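Wanted: People Who Fold Sweaters Badly (or Well, We're Not Picky)

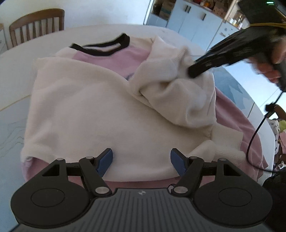

By Diane Cloutier, Household Sessions Coordinator, Holtwood
9 June 2024
14 comments | 57 shares

Everyone has a way of folding a sweater, and everyone believes it is the correct one. Holtwood would like to see yours.

We are looking for adults to spend a morning or an afternoon folding clothes at a round white kitchen table. Most of it is sweaters and sweatshirts, including a fuzzy cream one that has so far resisted every method brought to it. Sleeves are the main trouble. You get one tucked across the front, feel pleased with yourself, and still have the other to deal with.

What you'll do

Each session runs three hours with a break in the middle. You'll fold single items, sort small piles, and now and then separate two tops that have ended up one on the other. Some rounds are done in pairs, which has taught us a fair amount about marriage. Between rounds we shake everything out and undo your work. Please try not to take it personally.

Who we want

You should be 18 or older, able to stand or sit at a table for an hour at a stretch, and free for six sessions before the end of November. Retail experience is fine. So is a lifelong habit of putting everything on the chair. If you own a folding board, leave it at home.

We can't take people with a wool allergy for this round. Long nails are fine but you may regret them around the ribbed cuffs.

Pay

$497 for all six sessions, paid by check after the last one. If you have to drop out partway, we pay for the sessions you finished. Coffee is free and better than it used to be. Parking is on the street.

How to apply

Write to the Holtwood front desk with your name, a phone number and which half of the day suits you. Add a line or two on how you fold a sweater. There is no wrong answer, though "I hang them" will get a follow-up call.

If you took part in the Fadaneck towel sessions you're welcome to apply again. Yes, the sweaters are harder.

Last updated by D. Cloutier: afternoon places still open, mornings nearly full.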